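Skurthorpe hall kitchen: food hygiene check, 2018-05-14

12 shares | 3 comments

Fridge: 5 degrees at the door shelf. Pass, but only just. Turn the dial down one notch.
Freezer: lid seal split at the back corner. Replace.
Hand basin: soap present, no paper towels. Fail.
Chopping boards: the red one is badly scored. Throw out.
Wrapped food: foil parcels must carry a label with contents and date. Two in the fridge had neither.

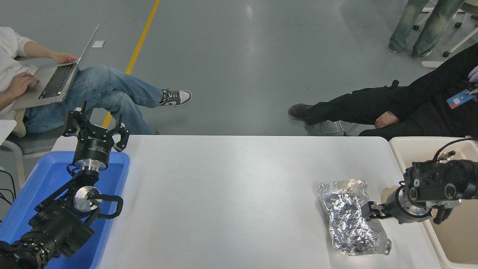 Hjalti Overgaard asked whether masking tape would do for the labels, as the printed ones from Clendis drop off in the cold. Tape is fine if the writing can be read.

Probe thermometer: reads correctly in iced water. Wipes nearly out, order 200.
Bins: lids fit. Outside bin too close to the back door.
Extractor filter: greasy. Clean within 14 days.
Fire blanket: on its hook, tag in date.

Comments (3)

Dinesh Shetty: Towels are in the cupboard under the stairs. Will refill tonight.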